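Osness Workshop Resources Bench Tips Comparing Grippers in a Bin

Workshop Tips: Comparing Grippers, Cameras and Controllers at the Bench

Revised Apr 14, 2018

The following tips are provided for staff and members who use the bench area at Osness to compare gripping equipment. They apply to picking from an open bin with mixed household items. They do not replace the safety rules posted at the Panganiban building, which all users are required to read before the arm is powered.

Before You Begin

Decide what is being compared, and change that one item only. If the gripper is under test, the camera, lighting, controller speed and bin remain as they were. Results from a day on which both the gripper and the camera were changed should be recorded as practice and kept out of the comparison sheet.

Write the order of trials on paper in advance. Users who choose the next object by eye tend to choose the one that looks easiest.

Check the air supply, if used, and close the valve again. Fingers driven by air and fingers driven by a motor may be compared with each other, but the sheet must state which is which.

Fastening the Bin

1. Clamp the bin on at least two sides. A bin that creeps across the table during a session will spoil the later trials without any one move being large enough to notice. Ordinary bar clamps with soft pads are suitable and leave no marks on plastic.

2. Keep clamp handles outside the path of the wrist. Run the arm once around the rim at the slowest speed before loading any objects.

3. Mark the corners of the bin on the surface underneath with tape. After a bump, the bin can be put back in the same place and the session may continue.

4. Old cardboard or packing board is acceptable as a table covering. Printed board should be laid face down where the camera can see it, as lettering may be picked up as an edge.

Choosing Test Objects

1. Select objects that differ in shape before selecting objects that differ in size. A round object, a tapered one, a cluster and something with flat faces will show more about a pair of fingers than a row of blocks.

2. Include at least one object that rolls. A ball resting in a corner is a fair test of narrow fingers, and wide fingers will frequently touch the wall first.

3. Include at least one object that lies flat against a wall of the bin. Play food is inexpensive and serves well for this purpose.

4. Leave part of the floor clear. When the bin is full, it is difficult to tell whether a failed grasp was caused by the gripper or by crowding.

5. Place a few objects close together on purpose, and note the arrangement on the sheet.
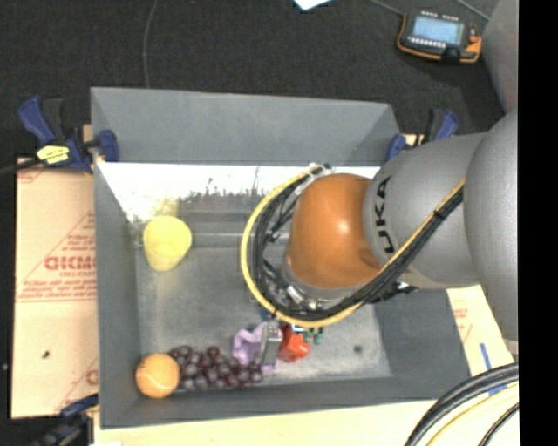

Managing Cables

1. Leave enough slack at the wrist for a full turn in either direction - then check both directions by hand control before starting a program. A tight cable will pull the wrist slightly off its mark and may be mistaken for a fault in the gripper.

2. Tie the bundle at several points and keep the ties loose enough to slide. The loop should stand away from the joint and should not hang below the fingertips.

3. Look at the overhead picture with the arm in its picking position. A generous loop can hide the very object being picked. If so, turn the wrist half a turn or move the camera before changing the length of the cable.

4. Keep the hand control on the same side as the person holding it, with its cable behind the bin. Cables on the floor are to be taped down at the end of each setup.

Light and Camera

1. A smooth bin will reflect ceiling lights as a white band, usually near one wall. Move the lamp to the side, or tape a sheet of tracing paper over it. Dulling the bin with sandpaper is not permitted on shared equipment.

2. Lock the exposure of the camera. Automatic settings will shift when a shiny cover on the arm passes below the lens.

3. Cameras on loan from Bruvotent must be returned with their mounts - the screws are of an unusual size and are hard to replace.

Running the Comparison

1. Give each gripper 20 attempts per object. Fewer than this was tried in August and the sheets could not be used.

2. Return every object to its starting position after each attempt, including those the arm did not touch.

3. Record a slip during lifting separately from a missed grasp. The two call for different repairs.

4. Wipe finger pads with a damp cloth between objects and allow them to dry. Pads on the Cindivton fingers are to be inspected after about 2000 closings and replaced if the edge has lifted.

5. When comparing controllers, use the same gripper and the same path. Set both controllers to the lower speed limit first.

Putting Away

Park the arm clear of the bin and switch off the drives before removing any clamp. Store test objects together in a lidded box, with the list taped inside the lid. Completed sheets are filed in room 113. Blank sheets are kept in the same room, on the shelf beside the door.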